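Workshop notebook, Lunum kitchen line
Entry for March, morning and afternoon sessions
Kept by R. Thongdee; read by K. Vörös

Carried over from the last entry: the shift handover sheet still asks the attendant to sign for trays "prepared by hand." Wendell Strickland has agreed that the wording must change before the Mackay canteen receives its first station. I have sent him two versions and prefer the shorter one.

The morning was given to the question of who may stop the arm. At present the procedure names the station lead only. Kurniawati Mangundap, who worked the serving counter at Mackay before joining us, stated plainly that a counter attendant will not go looking for a lead while a plate is being put in the wrong place. She is right. The draft now reads: any person at the station may stop the arm, and no reason need be recorded at the time. The reason may be added at the end of the shift. Thulani Mathebula asked that a stop never be counted against the person who made it. Agreed and entered in the draft as item 8.

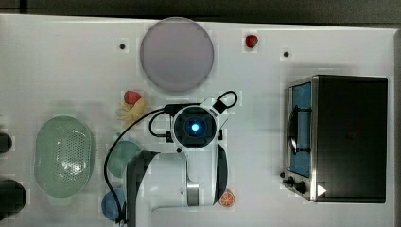
The second subject was the division of work between attendant and arm, which the Mackay staff have raised more often than any other. Their concern is less with losing the plating task than with what fills the time afterward. In the current proposal the attendant sets out the items, watches the run, and clears the table — duties that can be dull and tiring together. We practice with toy food for now, and the table is laid in no fixed order, with one strawberry lying apart beyond the plate and another on top of a yellow piece. Kurniawati pointed out that setting out a table like this is itself skilled work, and that it should appear in the job description under its own heading. I have asked Grikport, who are writing the training module, to allow 3 hours for it in place of the single paragraph it now receives.

On the toaster oven: the attendant alone is to handle real heated equipment during the first period at Mackay. This is a staffing decision and should be presented to the staff as such. The Tarkby notes leave the matter open and must be corrected.

Afternoon. Reviewed the comment cards from Mackay with Kristóf. There are 13, most of them unsigned. Several ask whether the run records will be used to judge individual pace. Our answer must be given in writing before installation. Proposed text: records are kept by station, with no names attached, and are open to any employee who asks.

Open items:
Final wording of the handover sheet (Strickland)
Written reply to the comment cards (Vörös, myself)
Rotation schedule, so that no attendant watches the arm for a full shift (Mangundap)
Room 986 to be booked for the staff meeting — the smaller room was too crowded last time

Thulani does not yet accept the rotation proposal and will submit a separate note. It is to be filed with this entry when received.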